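Who Gets to Say My Uncle Can't Vote?
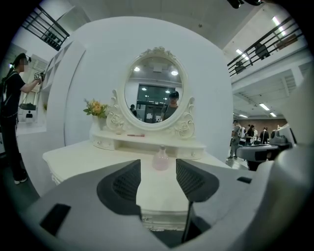 Can someone who has a legal guardian still vote?

Often they can. It depends on where they live and on what the judge wrote down, and a surprising number of families have never read what the judge wrote down. Mine hadn't. The order had been in a kitchen drawer in Zunau for nine years, under the takeout menus.

My uncle Leopold had a stroke at 61. It took most of his speech and all of his patience with paperwork, and the court made my cousin Jonas his guardian for money and medical decisions. Everyone in the family then assumed, without discussing it, that Leopold was finished with elections. He used to be the sort of man who read the sewer bond measure. Out loud. At dinner.

Then the county put the Flendgate bridge on the June ballot, and my uncle, who has perhaps 800 words he can count on and prefers to use five, spent an entire Sunday lunch pointing at the newspaper and saying "no." We thought he meant the potatoes.

It was my aunt Hermine who worked it out. She put the article in front of him, put her finger on the word "ballot," and he hit the table so hard the gravy moved. (I should probably say he and Hermine have disagreed about that bridge for 34 years. She was helping him cancel out her own vote and she knew it. I think about that whenever somebody tells me politics has ruined their family.)

So Jonas went and dug out the order. It runs to eleven pages and most of it is about bank accounts. It says who pays the property tax. It says who may sell the boat. On voting it says nothing at all, and in our state saying nothing means he kept the right. Other states do it differently. In some places a full guardianship takes your vote away unless the judge hands it back, and in others the judge has to find that you can't express a wish to vote, which is a test I know several healthy people would struggle with before coffee. If you are in this position, don't go by what your sister-in-law read. Get the order, read it, and call your county election office.

We called ours. The first person told Jonas that his father would need a doctor's letter. The second person, the next morning, said he wouldn't, and sounded tired. Jonas asked her to put that in an email, and I recommend this to anyone dealing with any office about anything. Her name was Ottilie Stöckli and she did it in under an hour – two lines, no greeting. Hermine printed it and it now lives in the drawer on top of the menus.

It also emerged that Leopold had been dropped from the rolls. There was no scandal in it. He hadn't voted in a while, a postcard had gone to his old address on Grabner Street, no one answered the postcard, and off he went. He filled in a new form himself. The signature looks like a seismograph reading, and the office took it, although they let us know that it has to look more or less the same the next time. He has been practicing on the backs of envelopes. He is also practicing on my crossword.

The part I had wrong was the help. I figured that if Jonas went into the booth with him, it would be Jonas voting twice. But a voter who can't read or mark the ballot on account of a disability is allowed to bring someone, and gets to choose who, so long as it isn't his boss or his union rep. The helper reads it out, marks what he's told, and keeps his opinions behind his teeth. Our county also has a machine with big buttons and headphones. Leopold tried the demonstration one at the library, voted for a pretend mayor, changed his mind, and voted for the other pretend mayor. It took twenty minutes. There was a line. He did not care about the line.

What the helper isn't allowed to do is guess. If Leopold shrugs at the water board, the water board stays blank. Jonas finds this very hard, as he has strong feelings on the water board.

My neighbor Andri Ruchti asked me, kindly enough, whether my uncle really understands what he's voting on. I told him the bridge measure is 1077 words long and asked how far he'd gotten. He said he was going by the yard signs.

Anyway, registration for June is still open here and the form is one page. Leopold's card came yesterday. Hermine stuck it on the fridge, next to her own, and he has already moved it so that his is on top.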